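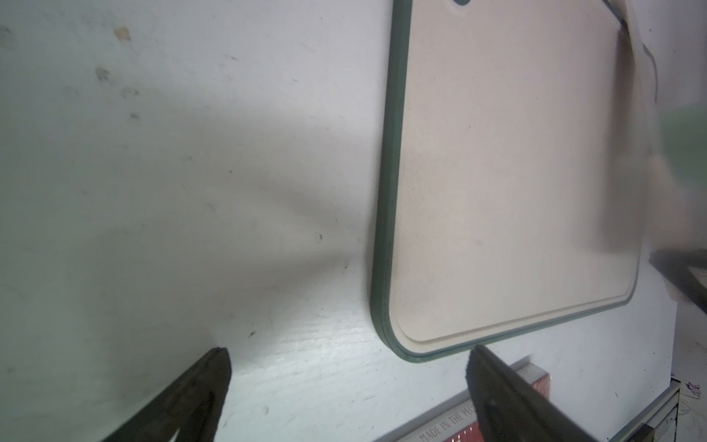
Care of Cutting Boards and Painted Work Surfaces

Residents of Brokencombe House share responsibility for the kitchens on each floor. The following guidance applies to all boards and counters in general use and replaces the sheet issued in September.

Daily cleaning

Wash boards by hand with hot water and dish soap after each use. Both faces must be washed, even when only one has been used. Rinse well, wipe with a clean towel and stand the board on edge until fully dry. Wooden boards must not be soaked or placed in the dishwasher.

Keep one board for raw meat and fish and another for bread, fruit and vegetables. Boards with deep cuts that no longer scrub clean should be handed to the house office for replacement.

Odors and stains

Onion and garlic odors may be reduced by rubbing the board with coarse salt and half a lemon. Leave for 3 minutes, then rinse. Beet and turmeric stains generally fade after several washings and do not make a board unfit for use.

Oiling

Wooden boards should be oiled when the grain looks pale or feels rough. Use food-grade mineral oil only. Olive and sunflower oils turn rancid and are not permitted on shared boards. Apply with a soft cloth, leave overnight and wipe off the excess before breakfast service. A 300 ml bottle is kept in each pantry.

Painted surfaces

Scuffs on painted shelves and tabletops may be removed with a damp cloth and a little baking soda. Rub lightly. Scouring powder and steel wool dull the finish and shall not be used. Tea and coffee spills should be wiped up at once.

Chipped paint is to be reported to Shuk-fan Liao at the house office. Touch-up work is carried out by Brian Okoth, and repainted surfaces must be left clear until his notice has been taken down.

Supplies

Cloths, salt and baking soda are restocked monthly. Requests for additional items may be left in the tray outside the office before 3 p.m.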